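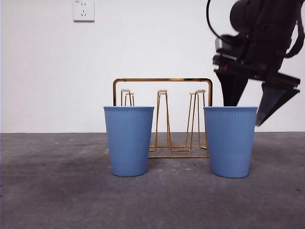
Robot that puts the cups away goes on hire, one cup at a time

23 Dec 2022

Anyone who has ever dreamed of never again putting a cup on a drying rack can now have that dream on monthly terms. Tristusero, the small automation firm based on the Girncombe estate, has opened orders for Juriver, a tabletop robot arm supplied with a gripper, a set of ready-made kitchen tasks and a manual that is longer than it needs to be.

The task getting top billing is the cup rack. Juriver picks up a plastic tumbler, turns it over and lowers it on to a wire peg, then goes back for the next one. The firm says its arm managed this 134 times in a row during a trial in August, and stopped then only so that everyone could go home.

Juriver is being offered as a service, so customers never own the thing. They pay by the month, and Tristusero supplies the arm, looks after the software and swaps out any parts that wear. The minimum term is 2 months. Prices are given "on application", a phrase that has never yet come before a small number.

Georges Bataineh, who founded the company and still writes most of its sales material, is keen that people should not expect too much of it before the new year.

"It does cups," he said. "It does beakers and most bowls. We are working on saucers and I would rather not talk about saucers."

The trouble with a peg, he explained, is that it is thin and the cup hides it. By the time the cup is upside down and nearly in place, the arm can no longer see where it is meant to be going and has to rely on what it saw a moment earlier. People do the same thing without thinking, generally while talking to someone else. Juriver gives it its full attention and takes 40 seconds.

That figure has come down. In the spring it was 63 seconds, and the arm had a habit of pausing above the rack for so long that visitors assumed the demonstration was over and began to clap. The pause has been cut by letting the gripper start to open on its way down to the cup instead of waiting until it gets there.

First in the queue is Cadwaladr, the canteen supplier, which has taken an arm for its test kitchen and will decide in the new year whether it wants more. It has asked for the rack task and for a second one, in which cups are taken off the rack again and set out on a counter. The two can be run one after the other, and Tristusero admits that during the set-up they were left doing so for most of an afternoon.

New tasks are taught by hand. A member of staff steers the arm through the job several times over while it records what was done, and the recordings are sent off to be turned into something it can do alone. Tristusero says a simple job can be added in a week. It does not say what counts as simple, but folding tea towels is on a separate price list.

There are conditions. The cups must start the right way up. They should be spaced apart, as the gripper needs room for a finger on either side. Glass is allowed under the contract but is charged at a different rate, and anything with a handle is listed as "by arrangement". Cups with a drop of tea left in the bottom are not mentioned anywhere in the terms, although Bataineh said the question had come up, and that it had come up over a laptop.

Customers also have to provide a flat surface, a power socket within reach and a clear space that staff agree not to lean across. The arm stops if it meets anything it did not expect, including sleeves. It can be started again with one button, which is large and green and was added after early users were found to be switching the whole thing off at the wall.

As to who it is for, the firm has two answers. One is care homes and canteens, where there are a great many identical cups and never enough hands at four o'clock. The other is colleges, which want something safe and fairly cheap to teach with and don't mind if the washing-up takes until Thursday. Most of the enquiries so far have come from the second group.

A version for the home is not planned. Bataineh has had one on his own kitchen worktop for several months, and says that it works well and that his family have asked for the worktop back.

Orders placed now will be delivered from the end of January. The drying rack is included in the first month's hire. The cups are extra.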